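We use cookies to remember your settings and to see which pages get read. By continuing to browse you agree to this. Accept | Manage preferences

# Zirden Sock and Hosiery Listings

A README for the Trendlow catalog export, put together by Ruwan Talukder

Hello, and thank you for stopping by! This is a tidy little collection of product listings for socks, tights and compression hosiery, written up from the spring catalog of Trendlow, the online shop I have worked for since we were still packing orders on a folding table. The listings were piling up in four different spreadsheets (one of them with every size typed in capitals, for reasons lost to time), and I wanted them all in one place where other people could get some use out of them.

## What you get

There are 1856 listings in the full file. Of those, 1168 are everyday and dress socks, and the rest are compression socks, tights and a small drawerful of slipper socks that I couldn't bring myself to leave out. Each listing is one row, with eight columns:

- `item_id` – our own stock number, kept as text so the leading zeros survive
- `title` – the name as shoppers saw it
- `maker` – the brand or mill, for instance Ferreira or Belbridge
- `size` – Small, Medium, Large or X-Large
- `color` – the maker's own color name, which can be fanciful
- `fiber` – the fiber content as printed on the packaging
- `height` – ankle, crew, calf, knee or full leg
- `blurb` – the selling text, lightly cleaned

## How it was cleaned

I took out prices, sale banners and anything along the lines of "only while supplies last", as those go stale within a week and make every blurb sound alike. Spelling mistakes in the titles were left alone on purpose. Shoppers search with spelling mistakes too, and if you're building a search tool you will want to see them!

Fiber content was the slow part. Belbridge writes its percentages on one line and Ferreira spreads them over the cuff, heel and foot, so I settled on one pattern: largest share first, with commas between. Where a package gave separate figures for the cuff, I kept the foot and dropped the cuff. It's a compromise, and I went back and forth on it for most of March.
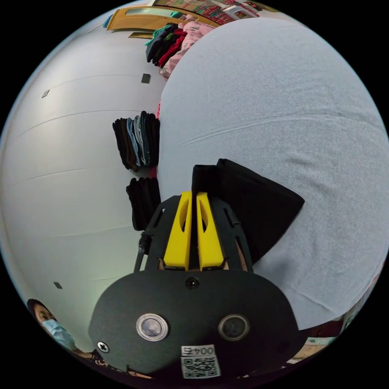 Are the sizes the same from one maker to the next?

They differ quite a bit. A Ferreira Medium runs closer to a Belbridge Large, so please compare sizes within one maker only, or join the listings with a proper size chart of your own before you draw any conclusions.

## Known rough spots

Color names are a bit of a jungle. "Marine", "Harbor" and "Deep Navy" may well be the same yarn, and I haven't tried to merge them. A handful of tights have an empty `height` because the supplier never sent it, and I'd rather leave a blank than guess. Multi-packs are listed once, under the color on the front of the pack – the other colors are usually mentioned in the blurb, though not always in the same order.

The compression blurbs make claims about tired legs and long flights. Those are the makers' words and were not checked by me or anyone else at Trendlow, so please don't treat them as health advice.

## Using it

The file is plain CSV in UTF-8, with a header row. You're welcome to use it for search, sorting, teaching or just poking around, and a mention of Zirden is always appreciated. If you find a duplicate, send me the two item numbers and I'll fix it in the next export.

Contact | © Trendlow | Back to top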